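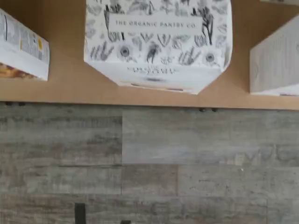

Dry goods day, and the box I can't throw out

Home | Kitchen | Garden | Small House | About Me

June 5, 2018 by Imelda Sison

Okay, so I said I'd get to the dry goods before the end of spring and I very nearly made it! The cupboard next to the stove has been bugging me since we moved to Elutham, and this week I finally pulled out all the boxes and had a proper look at what we own. The short version is that we own a lot of crackers. The long version is the rest of this post (sorry, Mom).

I started with anything in cardboard, because cardboard is what drives me crazy. Bags you can clip and squish into a corner. Boxes just stand there being the same size whether they're full or have four crumbs in them. I lined them up on the tan surface, which is plain and a bit like kraft paper in color, and I love it against the weathered gray planks. Yuto thinks the gray looks like an old dock. I think that's a compliment.

The white box with the leaves and ferns all over it is the one I keep coming back to. It says THE ORGANIC PANTRY CO across a band, and the rest is sprigs and grasses and seed heads in black and gray, like somebody sat down with a pen and a field guide. There are a couple of round flowers with dark centers in there too. I'm such a sucker for packaging like that. I once bought a bag of Geketti flour entirely for the drawing of a goat on it, and the flour was fine, but I still have the goat taped inside a drawer.

So my rule this time was supposed to be: everything comes out of its box and goes in a jar. I bought the jars at Bistell back when we were unpacking, then left them in the garage for ages. And the rule held up great for rice, oats and lentils. It fell apart on anything with cooking instructions on the back. I know you can cut the instructions out and stick them to the lid. I did that at our old place and ended up with a little pile of loose cardboard rectangles and no clue which one went with what. We ate some very strange couscous that year.

What I'm doing now is a mix. Plain grains go in jars, mixes and baked stuff stay in their own boxes, and the boxes stand upright like books so I can read the side. I also went through all the dates. Our winner was a soup packet that had moved with us 3 times. It has been laid to rest.

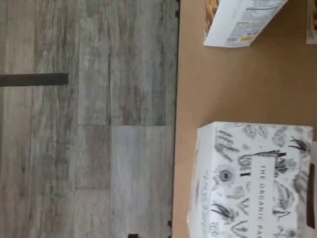
Packages on the tan top, gray planks alongside.

While I had everything out I measured the cupboard too. It's 154 centimeters tall on the inside (I only had the metric tape, the other one lives with Kohei now, apparently), so there's room for one more shelf if I move the pegs down. Hiyori has a leftover board from her laundry room and says I can have it if I come get it. I want the new shelf low, for the heavy jars, and then boxes at eye level where I'll see them before I go and buy the same crackers again.

One more thing I changed: open boxes go on the left, unopened on the right. Yuto has been told. Yuto opened a box from the right side within the hour, so we'll see how that goes.

Yolanda asked in the comments last time whether I decant spices as well. Not yet! That's a whole other drawer, and it has things in it from when I was going through my Ogura curry phase. I'm thinking July for that one. If any of you have a label that survives being wiped down with a greasy hand, please tell me what it is, mine all go see-through and then slide off.

Filed under: Pantry, Getting Organized, Little Jobs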